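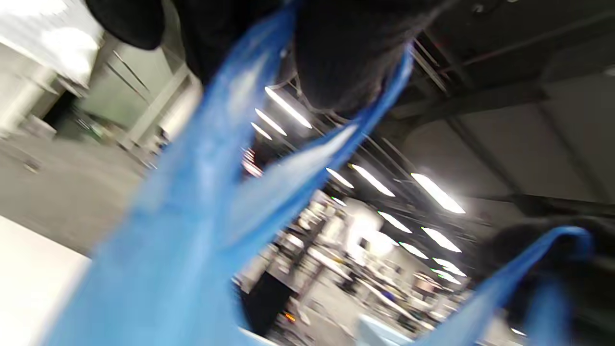
The bus from the station put us off at the wrong gate, so I was late for the safety talk and had to have it on my own, from a woman reading off a card. Stay inside the yellow line. Don't touch anything on a bench unless you're handed it. Toilets past the loading door. Then she gave me a sticker with VISITOR on it and a paper bag with a muesli bar inside, and sent me through.

I had worked at the Lallthorpe works for twenty-six years when it was Achari and made pump housings. I hadn't been back since it closed. The invitation came to my daughter's address, and it said former employees were welcome from ten o'clock on 27th May, and that there would be a demonstration of the new work and a light lunch. My daughter said I should go. She said it twice on the phone and once in a message, so I went.

They had cleaned the place. That was the first thing I noticed. The floor used to be black from the saw line to the office stairs and you could smell the coolant from the car park. Now the concrete was grey, the colour it must have been when it was poured, and the tube lights went off down the ceiling in their rows the way I remembered, only all of them were working.

The new people were called Zokuron. The young man who took our group round said they had the lease on the whole hall and had filled a third of it. There were nine of us in the group, a few I knew by sight from the foundry end and one man I had once not spoken to for most of a year over a parking space. He nodded. I nodded.

The first stop was a row of benches where people were packing shopping. That is the only way I can put it. There were tables and shelves with boxes and tins and tubs on them, and at each place stood somebody with a tool in one hand, a thing like a pair of big tongs with a camera fixed to it. They picked up a tin with the tongs and put it in a bag. They picked up a tub and put it in the bag. When the bag was full they carried it to another table, took everything out again and started over.

"How many times do they do that?" asked the man from the parking space.

"As many as we can get," the young man said. "The target for bags is 3000. We're past 400."

He explained that the camera recorded what the hand did, and that the recordings went to the machine at the far end, which learned from them how to do the job. Bags were hard, he said. A box was always the shape of a box. A bag was a different shape every time you looked at it, and the handles went wherever they liked. The machine could lift a steel block and put it down within the width of a hair, and it could not be relied on to find the handle of a bag.

Somebody laughed at that. I didn't, because I was thinking of the lads we used to get straight from school, and how long it took them to learn to put a sling round a casting. You could tell them where it went. You could draw it. They still had to stand next to someone and watch it done, and then do it badly for a month.

At the far end they had the demonstration set up behind a rope. The machine was two arms on a post, painted white, with a name on the base, Onside. A woman in a fleece stood beside it holding a red stop button on a lead. She said good morning and that it would now pack a bag, and that it might take a few goes, and would we please not lean on the rope.

It picked up a box of tea and put it in. It picked up a tin, turned it round in the air for no reason I could see, and put it in. Then it went for the handles. The left arm got one. The right arm closed on nothing, opened, moved across a bit and closed on nothing again. It did this four times. On the fifth it had the handle and also a fold of the side, and it lifted, and the bag came up crooked and the tin rolled out and went under the rope and stopped against my shoe.

The woman pressed the button and the arms stopped where they were.

I picked up the tin. It was peaches. I wasn't sure if this counted as being handed something, so I held it up, and she came over and took it and said thank you.

"It got both handles yesterday," she said.

"It was pulling before it had the weight," I said. "You want to take the slack up first."

She asked me to say that again, so I did. She wrote it on the back of her hand. Then she asked if I would like to have a turn on the benches, and I said I supposed I would.

They gave me gloves and one of the tong tools. It was lighter than it looked and badly balanced, with all the weight out at the front. You squeezed a trigger to close it. The girl at the next place showed me how, and told me to go at my normal speed and not to mind the camera, and if I dropped something I should just pick it up and carry on. Drops were useful, she said. They kept the drops.

I packed a bag. It took me a long time. I did the heavy things first without thinking about it and the bread last. When I came to the handles I let the tool rest against one until it had stopped moving, and then closed it, and drew it up slowly until the bag stood straight, and only after that did I lift. I carried it to the second table and unpacked it and did it again.

By the third bag I had stopped noticing the rest of them. By the sixth my wrist hurt. It was the same place it used to hurt, on the outside, under the bone. I did 2 more and put the tool down on the bench, and when I turned round the group had gone off to lunch and the man from the parking space was standing at the yellow line with a sandwich in each hand.

"They were running out of the egg," he said, and gave me one.

We ate standing up, over by the pillar where the clock used to be. He asked what it was like and I told him it was like working with oven mitts on. He said they had offered him a go as well and he had said no, and now he thought he might ask. He'd been a crane driver. He said there was nothing on that bench he couldn't put in a bag.

Then he told me he'd heard they were taking people on for the benches, mornings only, through to December. They wanted older people as well as young ones. The young man had said at lunch that everyone's hands went about it differently and they wanted some of each.

"What happens in December?" I said.

"I suppose it'll know how to do it by then."

I looked back down the hall. The woman in the fleece had reset the machine and was running it again with only a couple of people watching. From where we were I couldn't see the bag, just the arms going down and coming up, and going down again.

On the way out I gave back my gloves and signed a sheet to say they could keep what I had recorded. There was a space for a name and a space for years of experience, and I didn't know whether they meant experience of packing bags, so I put twenty-six. The woman with the safety card asked if I wanted to leave a phone number. I had to look it up on my phone, because I never ring it.

The bus back was 300 metres further on than where it had dropped us. He walked there with me. His car was in the car park, in a space near the door, but he said he could do with the walk. We talked about the foundry end and who was still living. When the bus came he asked if I thought I'd do the mornings, and I said I'd see what my wrist was like tomorrow.

My daughter rang before I'd got my coat off. She wanted to know if it had been sad, seeing the place. I told her it was very clean, and that I'd had an egg sandwich, and that I had packed eight bags of shopping and none of it was mine.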